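Vostus Folding Desk Review: Fine, If You Never Lean on It

14 shares | 5 comments

I've been suspicious of folding desks since 2018, when one dropped a full mug and a tax return into my lap. So when Glenys Bunting told me the Vostus was "as solid as a real desk," I asked to borrow hers before spending anything.

Setup is supposed to take 2 minutes. It took me a good deal longer on a Sunday morning, mostly because the left hinge catch has to be pushed in while you lift, and the leaflet shows it being pulled. Once it's up, it looks decent. The finish is smooth and the corners don't catch your sleeve.

Then you type on it. There's a wobble from front to back that you feel in the screen before you feel it in your wrists. Vostus calls this "natural flex." My old Hájek has no flex of any kind, natural or otherwise, and it was cheaper secondhand.

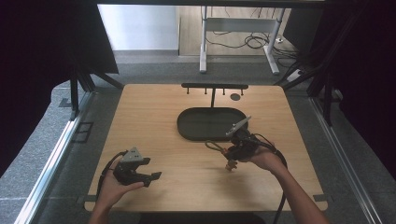
The feet are the other problem. They screw in and out for leveling, which is a nice idea, but mine crept out of true within a week and I was back to a folded coaster under one corner. Abundio Ochoa had the same trouble with the Ondlow, so maybe it comes with the type.

To be fair, it does fold flat, and it slid behind my wardrobe with room to spare. If you need a desk for bills and the odd letter, it'll do. For a full working day – no. I gave it back to Glenys, who still likes it.

Worth it at half the price. At the full price, try the secondhand shops first.

Related reviews
Ondlow Compact Desk: One Year On
Tunari Clip Lamp: Bright Enough?
Are Cable Trays Worth the Bother?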